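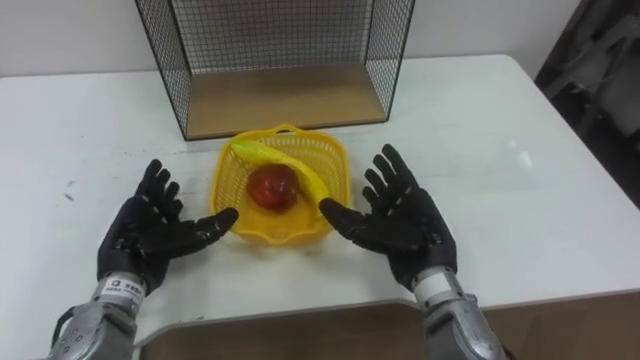
Apple and banana in the yellow basket, with the mesh shelf behind.

Posted in Home Corner | Small Spaces, Small Fixes
November 19, 2018

I have been promising a piece on baskets since April, and a few of you have been very patient with me (and one or two of you have not, and I deserved those emails). So let's do it. Baskets! Specifically the cheap plastic kind with holes in the sides, and what happens when you pair one with a wire shelf on a plain white table.

Some background for anybody new. When we moved into the Laddale building I had one long counter, one wobbly cart and a fruit bowl the size of a hubcap. The fruit bowl was a gift and I loved it, but everything at the bottom of it went soft before I ever saw it. I'd dig down for a lemon and come up with something I didn't want to hold. I put up with that for 2 years, which tells you a lot about how I run a kitchen.

What finally changed my mind was picking up a basket from the Pridico sale bin on my way to buy something else. It's square with rounded corners, so it sits flush against things, and that alone was a small thrill after the hubcap. The walls are all little openings, so air gets in and I can see from the other side of the room whether we're out of apples. And it's yellow - really yellow - and I find I look at it more than I ever looked at the bowl. Maybe that's the whole trick.

The other half of the setup is the shelf. I went back and forth on this one for ages. A solid cabinet would have made the table feel like a desk at the bank, and I wanted to keep some light back there. The black mesh kind has a wooden board for a floor and is open at the front, and you can still see the wall through it, so it takes up less room to the eye than it does in real life. Mine is from Bostura. Putting it together took me one evening and a fair bit of muttering, mostly over clips. 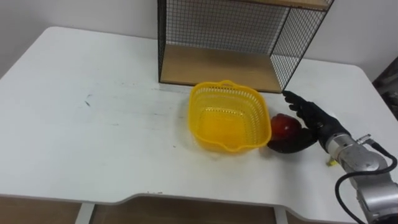 Now, how I use it. The basket lives in front of the shelf and comes out to be filled, and I try very hard not to put things straight in from the grocery bag. Everything goes down on the table first. I look it over, wipe anything sticky, and then it goes in, heavy things first and bananas last. If there's an eggplant or anything else long and awkward it stays out of the basket altogether and goes on the shelf floor. I used to cram it all in together and then wonder about the bruises.

My limit is 6 pieces of fruit at a time. Any more than that and I'm back to digging. It does mean I shop a little more often, but I pass Lo Market on the walk home anyway, so I can't really complain (I do, a bit, when it rains).

Once the basket is empty it gets a rinse under the tap and sits upside down on a towel for a while. The holes do collect crumbs and papery onion bits, so I keep an old toothbrush by the sink for the corners. Please label yours. I didn't, the first time, and we will leave that there.

Next time I want to get into the drawer under the stove, which is a disgrace, and I'd love to hear what you keep in yours. Send me your basket setups too - I read every one, even when I'm slow to write back.

Filed under: kitchen, fruit, open shelving
5 comments | 2000 shares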